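Monday, November 28, 2022

Container task again, both hands. Target for the day was 30 clean demonstrations and I logged 27. Three were dropped for timestamp drift between the left and right streams, same fault as in June. Nicanor Gallardo thinks it is the clock on the logging machine. I think it is the hub. We will swap the hub first, it takes less time.

Changed the approach after the first hour. Closing both grippers at the same moment gives a cleaner signal than leading with the left – the policy copied my left-hand lead last week and pushed the box off its mark.
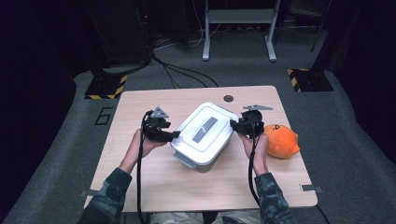 Wrists held level, same height on both sides, and a short pause before contact so the segmenter has an edge to find. Five frames is too short a pause. I settled on a slow breath. The cables pull a little on the downstroke and I correct for it without thinking, so that correction is presumably in the data too.

Orestis Makris wants 800 episodes before retraining. Forearms sore. Ask him about splitting shifts.

Recent entries
Hub swap, parts list
Plisar calibration notes
Left-hand lead problem
Undness, first replay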